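What Is a Cylinder?

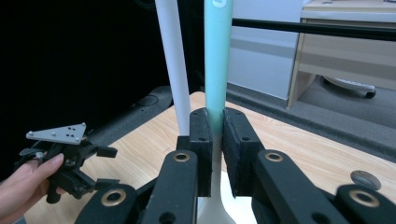 A tall mint-teal cylinder, standing straight up.

Do you have a can of soup in your kitchen? Go and get it! You are now holding one of the handiest shapes in the whole world.

A cylinder (say it like this: SIL-in-der) has two flat circles, one at each end, and a curved side that joins them together. Both circles are exactly the same size. If one end shrinks down to a point, you have a cone instead, and that's great for ice cream but terrible for soup.

Now try something fun. Peel the paper label off an empty can and lay it flat on the table. It's a rectangle! The curved side of a cylinder is really a rectangle that has been rolled up. The long edge of the label is the same length as the trip all the way around the can.

Why do we see cylinders everywhere? Well, they roll, for one thing. Long ago, people put logs under heavy loads and pushed them along. They are also strong. Stand a paper tube on its end and press down gently with your hand. It pushes back much harder than a flat sheet of paper could!

Nature loves this shape too. Tree trunks are close to being cylinders, and so are the stems of many flowers. Bamboo is a hollow one, so it can be light and tough at the same time.

TRY IT: The Paper Bridge Tower

You will need 5 sheets of paper, some tape and a few thin books.

Roll each sheet into a tube and tape it shut. Stand four tubes on the floor, one for each corner of a book, and put the fifth in the middle. Lay a book on top, then another, then another! Bezawit Jemal, who wrote this page, got to 7 books before her tower went crash on a Saturday morning. Can you beat her?

Word to know: The distance around a circle is called its circumference.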